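The cup tower

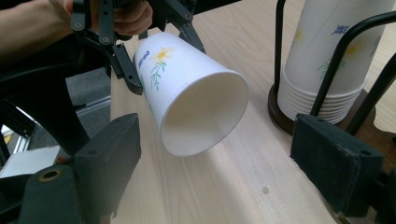
2 min read

I bought a sleeve of 100 paper cups in January, the Primgate ones with the yellow daisy, on the theory that I am a person who has guests. I have had 3. They drank from mugs.

So the cups live upside down in a black wire holder on a round wooden base, which cost more than the cups did. It was meant for the kitchen counter. The counter belongs to the coffee maker, so it moved to the table, where it looks like a small lighthouse and gets in the way of dinner.

I do like the daisy. Beside it there's a line of blue lettering running up the side, and you have to tip the cup over to have any hope of reading it, so people do this with a full cup. I have carpet.

Next month I'm getting plain ones. The holder stays. I paid for shipping on it.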